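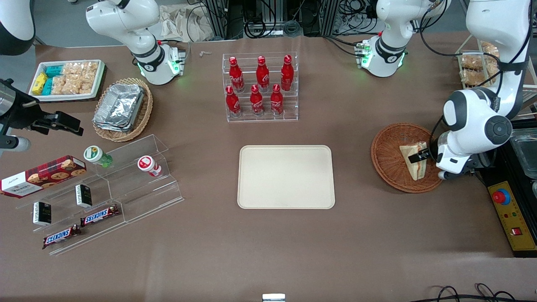
Lunch Table, June

Hi again! I promised Rhonda I'd finally put up the lunch table from our June get-together, so this is a short page (my other gallery has 46 shots and even my sister gave up on it).

A sandwich in the round wicker basket, pink and orange filling, cut in a triangle because I won't eat them any other way. Lucie Wong asked for the recipe and I keep forgetting to write it down. Sorry, Lucie!

The Cokes got the good spot, six of them up on the clear two-level rack. I love that rack. Red caps all in rows, it looks like a little corner store.

Snacks are in the white tray at the back: crackers in clear bags, plus the yellow packets and the teal ones. Gordon will tell you the yellow ones are better and he's wrong.

Foil trays are stacked in the oval basket, and the cream tray in the middle is for whatever people feel like putting together. I'd get a second cream one if I could find it, so if you spot one in Prevlow, call me before you buy it for yourself.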